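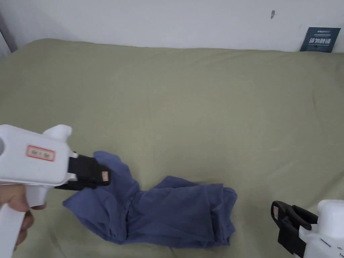
Minutes of the Ruchti House residents' meeting, August

Held in the downstairs lounge at 7:30 in the evening. Tuấn Ông in the chair, and thank you to him for the lemon cake too.

1. Last meeting's minutes
Read and agreed, with one correction: the spare fan lives on the second floor, as several people were kind enough to point out.

2. Guest room, beds and walls
We had a good long talk about the guest room, which has been lovely to have this summer. Everyone likes the sage green on the bed, and it was agreed to buy a second sheet in the same color so that one can be in the wash. Please smooth the sheet out before you leave, even if you only sat down for a minute. There is a small dark mark on the white wall behind the bed. Tuấn will try a damp cloth first and a dab of paint if that doesn't do it. The navy card with the Chinese lettering is to stay where it is, leaning on the wall, so please tidy around it.

3. Folding clothes on the bed
The bed is a good big flat surface and plenty of us fold there, and we'd like that to go on. Still, shirts and tops do get left in a heap, and then the next person doesn't know whether to fold them, move them or leave well alone. After a fair bit of back and forth (and some cheerful disagreement over sleeves in or sleeves out!) it was agreed that whoever starts on a pile finishes it and takes it away the same evening. Anything left overnight goes in the Tarnaleck basket by the stairs.

4. Laundry money
The tin stands at $122 after the Noltov washer was serviced. The new sheet will come out of this. A second drying rack was suggested and warmly supported, but we will wait for a price.

5. Any other business
The hall closet is full again. Please take home your winter blankets, or at least put a name on them. The Ornow iron has been found and is back on its shelf, to general relief.

Next meeting same time, same room. Tuấn to bring the paint color card, and could somebody please bring milk.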